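Marble Countertops: Common Questions
Updated April
By Encarnación Gallardo

Does marble stain?
Yes. Marble is porous, and oil, red wine, coffee and tomato sauce can all soak in if they are left to sit. A sealer slows this down and gives you more time to wipe up. It does not make the stone stain-proof.

What is the difference between a stain and an etch?
A stain is color that has gone into the stone. An etch is a dull spot where acid has eaten into the polish. Lemon juice, vinegar and many bathroom cleaners will etch marble, sealed or not. Stains can often be drawn out. Etches have to be polished out.

How often should I seal it?
Put a few drops of water on the counter and wait 20 minutes. If the stone under the water has gone darker, it needs sealing. Test next to the sink and the coffee maker first, as those areas usually wear soonest.

What do I clean it with?
Warm water, a soft cloth and a little mild dish soap. Rinse and dry. Do not use vinegar, scouring powder or anything sold for removing limescale.

Can I put hot pans on it?
Use a trivet. Marble handles heat fairly well, but a sudden change in temperature can crack it near a seam or a sink cutout.

Polished or honed?
Polished marble reflects more light and shows etches more clearly. Honed marble is matte and hides them better, but it can pick up oil a little faster. Most of our Vurkumville customers with young children choose honed.

How long does an order take?
Allow 3 weeks from the day we measure. Thongchai Kaewmanee does the measuring, and the base cabinets have to be fixed in place and level before he comes. If you change the sink after that visit, we have to measure again.

What does measuring cost?
The visit is $116, taken off the final bill if you order from us. Addresses in Covham are charged the same.

Can you match a slab I already have?
Sometimes. Bring a piece or a sample to the yard. Veining varies from block to block, so expect a close match at best.

Does white marble work with dark cabinets?
It does, and it is one of the pairings we are asked for most. Choose a light vein if the cabinets are close to black.

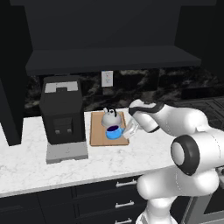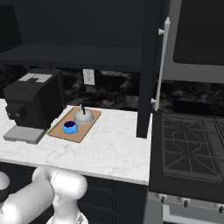 White marble countertop with dark cabinets (renderings)

Veltlow Stone, 1056 Ortuño Road, Vurkumville | Contact us | © Veltlow Stone. All rights reserved. | Back to top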